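The Second Pair

Maxine Sheehan had the budget open at seven in the morning, before the heating came on. It was January and the number in the last cell was still red. Prudgate Laundry had put aside money for one folding station. The quote from Truvine was for two.

"One is enough to learn," she said to the wall. Then she scrolled up and looked at the quote again.

The offer had 533 lines, and she had read all of them, also the ones for screws. Line 511 was spare fingers, a set of 8. She did not understand why fingers needed to be spare. In thirty years of work she had never ordered a finger.
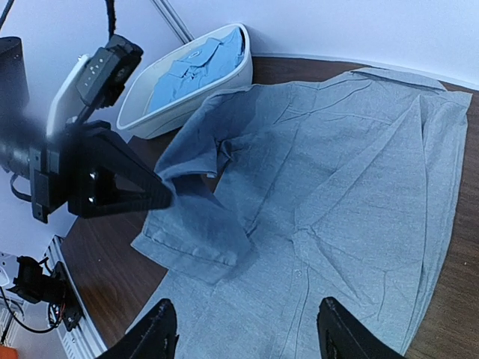

She had moved the price of the spare fingers to the next quarter, and then moved it back. Her late husband used to buy the car first and the tires later, and she remembered how that went.

At nine she drove to the Truvine workshop, where Chun-yin Shek gave her a chair and a cup of tea that was too strong. He was polite about money. He talked of it as if it was somebody's illness. The station was called Fang, a name she disliked, and she told him so.

"We can print another name on the invoice," he said.

"Print another price."

He laughed, but he wrote something down.

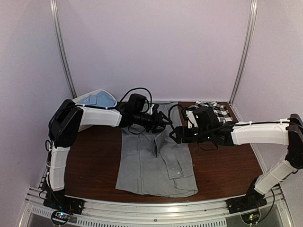
Fang at the Truvine workshop, both arms over a gray shirt.

Maxine had brought a list of questions. How much power does it use? Who comes when it stops? What does a second year cost, when the first year is no longer free? Chun-yin answered the first two quickly. For the third he went to find I-hsuan Kao, and they spoke behind the door for a long time.

The answer, when it came, was 150 a month for each station. Maxine wrote it in her notebook – small, so that it would look like less.

She thought of Maritza Betancur, who had folded at Prudgate since the old building. Maritza had asked only one thing about the plan: would there still be a chair by the window? There was no line for a chair in the budget. Maxine added one now.
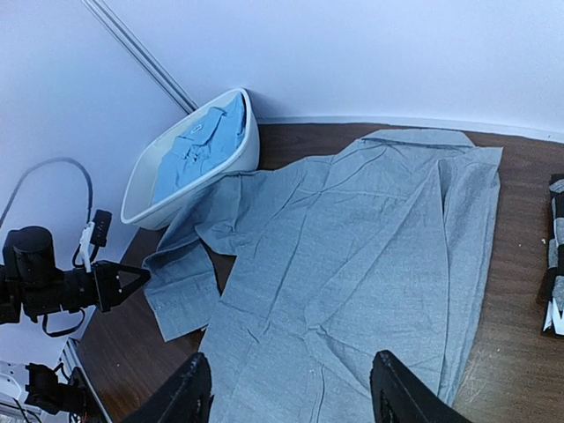
A shirt on the table, a folded blue one in the white tub.

"If I take one station," she said, "and I want the second in summer, do I pay for the installation again?"

Chun-yin looked at his tea. He said that normally, yes, the customer pays again. But if the cables for both were laid at the beginning, the second visit would be short, and a short visit could perhaps be forgotten.

She crossed out one number and wrote another. It was the first time that morning that the last cell would be black.

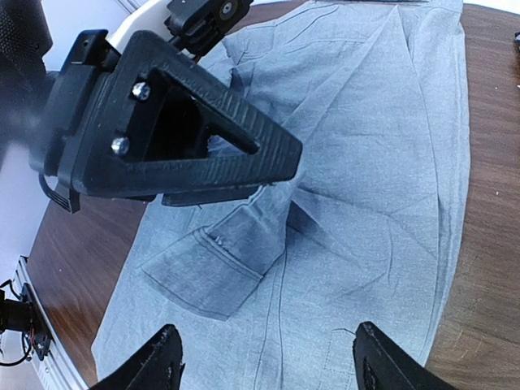
Lay the cables for three, Yen-ting Chiu told her on the telephone that evening, because in his own laundry he had planned for two and then had to open the floor again in front of the customers.

Maxine held the receiver and looked at the budget. She inserted an empty row under the cables, and she did not give it a name yet.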